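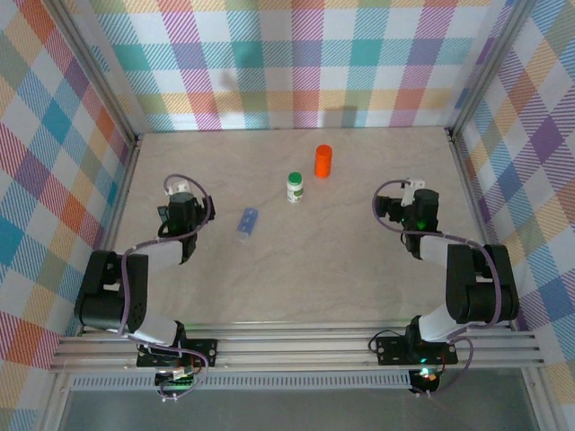 Pastel plaid, with a small green-capped bottle in front

Search this site Enter keywords Go

Do you have a check or a plaid you can't forget? Call for participants

We are looking for people in and near Baltorstead who would like to talk to us about cloth, and in particular about checks, plaids, ginghams and tartans of every sort. It might be your school summer dress, or the curtains in your gran's back bedroom, or a flannel shirt that went to the charity shop without your permission (we have heard that one more than once, and feelings still run high!). You don't need to know anything about textiles. You don't even need to have the cloth any more, although if you do, please bring it along, we would love to see it.

The project is called Stornach Checks, and it began as a small display of tea towels in the library foyer. People kept stopping to tell us things, far more than we could write on the back of a leaflet, and by the time the display came down we had 214 scraps, samples and snapshots in boxes and a long list of people who said they had more at home. So far 73 of you have sat down with us for a proper recorded chat, and we'd now like to hear from the next lot.
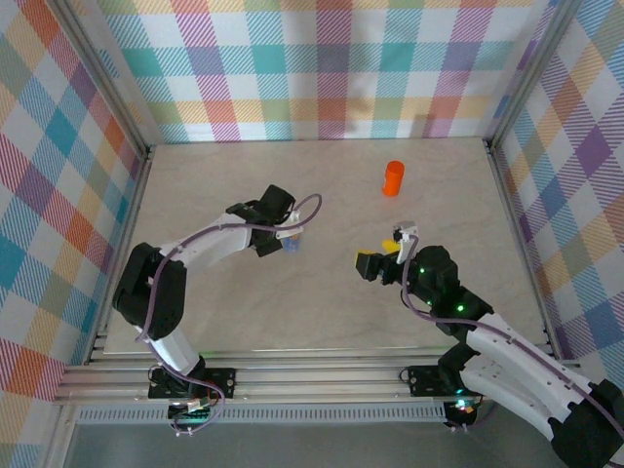
Khanyisile Magagula
Project Coordinator, Stornach Checks

I'll tell you what taking part involves, so that you can decide over a cup of tea whether it's for you. We start with a phone call, just to say hello and find out what sort of thing you'd like to talk about. Then you come to us at the Mekonnen Rooms, or we come to you if getting out is difficult, and we have a conversation that usually lasts an hour, though we set aside two in case you get going. My colleague Joana Louro looks after the recording and she is very good at putting people at their ease. If you'd like to stop, we stop, and if you say something you wish you hadn't, we take it out.

Afterwards we send you a written copy to check. With your agreement it goes into the local collection, along with photographs of anything you brought, and parts of it may be used in the exhibition next June. You can use your own name, your first name only, or no name at all. Your cloth goes home with you the same day unless you particularly want to leave it to us.

We'd be especially glad to hear from anyone who worked at the old Zultari shirt factory, whether on the cutting tables, in the office or in the canteen. Matching a check across a pocket is a skill I have never managed in my life, and I would dearly like someone to describe how it was done at speed. We also have very little so far about baby clothes, picnic rugs, or the softer pastel plaids that people seem to remember from bedding and dressing gowns. Men have been slow to come forward too. Shirts count, gentlemen, and so do pyjamas.

You need to be over 18. We can pay your bus fare or parking, and there is a small gift voucher as a thank you. The rooms are step-free, there is a hearing loop, and you're welcome to bring a friend or a relative to sit in. If you'd be happier talking in a language other than English, tell us when you ring and we'll do our best to arrange it.

To put your name down, ask for me or Joana at the library desk, or fill in one of the yellow cards there and pop it in the box. We're usually about until 5pm. If you leave a message, do say your number slowly, and let us know whether mornings or afternoons suit you better.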